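Ticket 774: shared calendar shows wrong times for room bookings after the August update
Status: closed, with one follow-up open
Raised by: Liv Rustad
Handled by: Chih-ming Fang, Lok-yiu Chiang
Last updated: August, 16:40

Summary: bookings made in Pusia for the Flistberg office appear one hour late in the desktop calendar. The web view is correct. Bookings made by phone are correct in both.
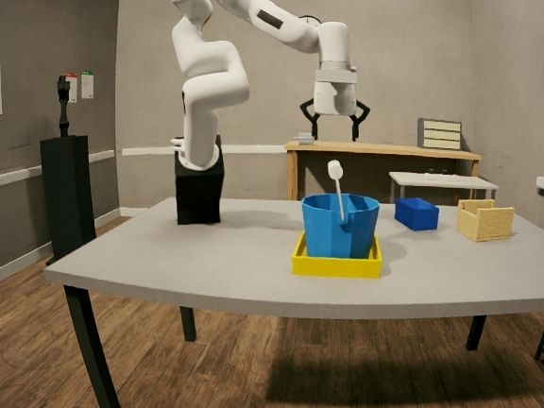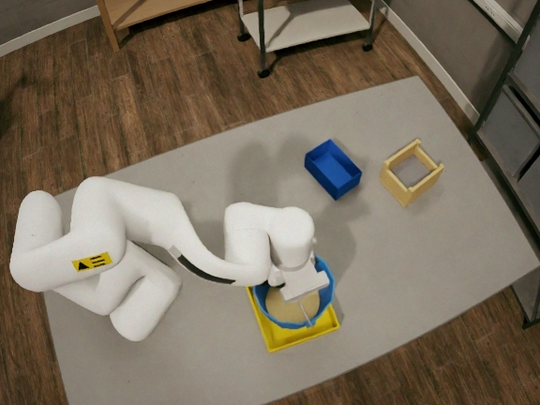

Flistberg Office Systems, Second Line Support

Reported fault

Liv Rustad booked the large meeting room for 10:00 and received a confirmation for 10:00. The entry in her desktop calendar read 11:00. She deleted the entry and booked again with the same result. Two colleagues on the same floor saw the same shift. A third, Bautista Lagos, did not. His machine had not yet taken the August update.

Affected: desktop calendar, any room belonging to the Flistberg site.
Not affected: rooms at Jerkarberg, personal appointments, all-day entries.

First checks (Chih-ming Fang)

1. Clock and time zone on Liv's machine. Both correct. Automatic time setting is on.
2. Signed out of Pusia and back in. No change.
3. Cleared the local calendar cache and let it rebuild. The entry came back at 11:00.
4. Made a test booking from my own account for 14:00. Confirmation 14:00, web view 14:00, desktop 15:00.
5. Made the same test booking for a Jerkarberg room. All three read 14:00.

Step 5 rules out the desktop client as the only cause. The two sites use the same client build and the same sign-in. They differ in the room list they are served from.

Log extract, desktop client, test booking in step 4:

14:02 booking request sent
14:02 booking accepted
14:02 room record fetched, zone field empty
14:02 zone field empty, using default
14:03 entry written, start 15:00

The same log for Jerkarberg shows the zone field filled and no default applied.

Second look (Lok-yiu Chiang)

Exported the Flistberg room list. It holds 32 rooms. The zone field is blank on every one. Compared with the copy taken before the August update, where the field is filled on all of them. The Jerkarberg list was unchanged between the two copies.

The update renames the zone field. Old lists are converted the first time the service starts. The conversion for Flistberg stopped part of the way through with error 400 (bad request) and was not tried again. The service then started normally and raised no alert. The error appears only in the conversion log, which is not forwarded to the monitoring page.

The request was rejected over one room name. It contained a tab character between the room name and the floor, probably pasted from a spreadsheet. The old version accepted this. The new version does not, and it refuses the whole list when one record fails.

Before the update the desktop client showed a warning if the zone was missing. The new client applies the default silently. The web view ignores the field and uses the site setting, so it stayed correct throughout.

Fix applied

- Removed the tab from the room name in the master list.
- Ran the conversion again by hand. Finished without errors.
- Checked the zone field on all Flistberg rooms. All filled.
- Restarted the calendar service at 12:30. Users were signed out for 7 minutes.
- Repeated steps 4 and 5. Times agree in all three places.

Existing entries

The fix does not move entries already written to the desktop calendar with the wrong start. Chih-ming Shih ran the repair tool against the Flistberg room list. It reads the start time held by the server and rewrites the local copy. Entries that users had moved by hand to correct the time were skipped, as the server then holds the edited time. Owners of those bookings have been sent a message asking them to check them.

Repeat bookings need care. If a single meeting in a series was edited while the fault was present, the tool repairs the series and leaves the edited meeting as it is. Open the single meeting, choose "reset to series", and save. Do not delete it, or the room is released for that slot.

Reply from Liv Rustad, 15:10

Single bookings are right now. The fortnightly call with Moser is still at 11:00 on one date and 10:00 on the rest.

Reply from Chih-ming Fang, 15:25

That date was edited by hand. Please use "reset to series" on it as described above. The room is still held for you.

Reply from Liv Rustad, 15:50

Done. Reads 10:00 in both places. Fine to close.

Follow-up

Forward the conversion log to the monitoring page, so that a failed list raises an alert. Assigned to Lok-yiu Chiang. Supplier has been asked to restore the missing zone warning in the desktop client. No reply yet.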